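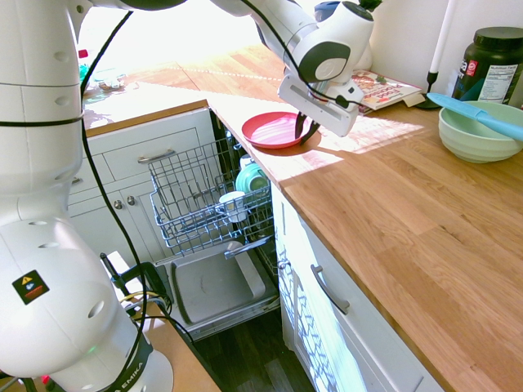 Home Contents Random article Kitchen and dining Woodworking

Butcher-block countertop

A butcher-block countertop is a kitchen work surface made from strips of solid wood glued side by side. Oak, maple, beech and walnut are the usual species. The seams between strips remain visible after finishing, and color varies from one strip to the next.

Construction

Three patterns are in use. In edge-grain tops the strips stand on their narrow sides, giving a hard surface at moderate cost. Face-grain tops show the wide side of the board and mark more easily. End-grain tops expose the cut ends of the fibers; they are the thickest and heaviest of the three.

Wood moves across the grain as humidity changes. Tops are therefore fastened through slotted holes or brackets that allow some travel.

Installation over appliances

A dishwasher releases steam at the front edge when the door is opened. The underside above the machine is normally sealed and covered with a vapor barrier -- foil tape or a plastic sheet -- fixed before the top is set in place. The Gavard pattern, a regional variant, adds a 2 inch drip strip behind the front edge.

Finish and care

Mineral oil is applied until the wood stops absorbing it, then renewed when the surface looks dull. Hardwax oil and varnish last longer but are harder to repair in spots. Scratches in an oiled top are sanded with 100 grit paper, followed by a finer grade. Direct sunlight darkens or yellows most species, and objects left in one position can leave a lighter outline.

See also: Cutting board, Laminate countertop, Wood finishing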